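Ivbridge Furnished Lets
Move-in and mid-term safety check, with comments
Property: 434 Plinholm Road, upper flat
Checked by: Bronisława Głowacki
Month: February

Dear all, the marks are the usual ones. OK means leave it alone, WATCH means look again at the next check, and FIX means please get it done before the new tenants carry their boxes up. I've written more than the boxes allow, as I always do, and Mr. Bielecka has kindly stopped asking me to be brief.

ENTRANCE AND STAIRS

Front door closes and latches by itself: OK
It needs a firm push on damp mornings, but the latch catches every time. I tried it with my arms full of folders, which is how most people come home.

Handrail secure, top to bottom: FIX
The lower bracket moves if you lean on it. One of the screws has pulled away from the plaster and somebody has filled the gap with a folded bus ticket. I left the ticket where it was. It wants a longer screw and a proper wall plug.

Stair lighting: WATCH
Both switches work. The bulb on the landing is a good deal dimmer than the one downstairs, and the third step has that slight lip we all know so well. A brighter bulb, please, when someone is next up there with the ladder.

SMOKE AND CARBON MONOXIDE ALARMS

Smoke alarm, hallway: OK
Tested with the button at 4 in the afternoon, loud enough to bring the downstairs neighbor to her door. We had a nice chat and she let me test hers too. That one was fine as well, though it isn't strictly on my sheet.

Smoke alarm, living room: OK
Cover dusty, wiped down.

Carbon monoxide alarm, by the boiler: FIX
Past the replace-by date printed on the back. It still chirps when you press the button, and I know that makes it tempting to leave it up there, but the sensor inside does wear out. The new one should go on the same bracket. I'd be grateful if whoever fits it would write the month on the side in marker.

LIVING ROOM

Furniture clear of heaters: OK
The last sheet had the sofa pushed right up against the wall heater. There is a good hand's length of space behind it now and I hope it stays that way, as people do like to creep closer in the cold months.

Fire labels on upholstered furniture: WATCH
Found on the sofa, underneath, after some undignified crawling. The armchair has only the stitching where a label used to be. Zdzisław Bielecka thinks the receipt from Kalinowski's is in the office drawer, and if it is, we can match it up and be done. If we can't, the armchair has to go, and I'll be sorry, it's a lovely chair. 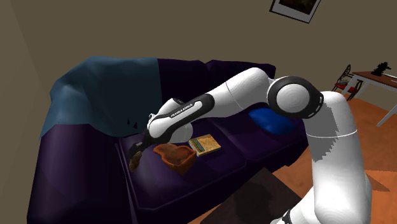 Bookcase fixed to the wall: FIX
The strap is there but it has been unhooked, I suppose to get at the socket behind. Please hook it back. A case that size with heavy books on the upper shelves can tip if a child climbs on it, and families do rent this flat.

Window catches: OK
A little stiff. A drop of oil wouldn't hurt.

Blind cords: OK
Cleats fitted high up and the cords wound around them. Thank you to whoever did this, it was a WATCH for far too long.

KITCHEN

Extinguisher and fire blanket: OK
Blanket hanging by the door, away from the stove, tabs facing down. Gauge on the extinguisher in the green.

Extension leads: FIX
Two appliances on a multi-plug adapter behind the toaster, and the toaster is one of them. The kettle and toaster should each have their own wall socket. I unplugged the adapter and put it in the drawer under the cutlery tray.

Hot water temperature: WATCH
Hotter at the kitchen tap than I like. The Lunel flat was the same until the thermostat was turned down a touch, so let's try that first before calling anybody out.

Step stool: OK
Rubber feet all present.

BATHROOM

Non-slip mat: FIX
The suckers on the underside have gone hard and it slides. A new one costs very little and I've put $300 aside in the budget for small things across all the flats, so please don't feel you have to ask.

Extractor fan: WATCH
Running, but noisy, with plenty of fluff in the grille. I would like it cleaned before we decide it's broken.

Pull cord for the light: OK

PAPERWORK

Emergency numbers posted by the door: OK
Gas certificate in the folder: OK
Spare keys labeled: FIX
There are 2 sets and neither has a tag.

I'll be back once the handrail and the alarm are done.

B. Głowacki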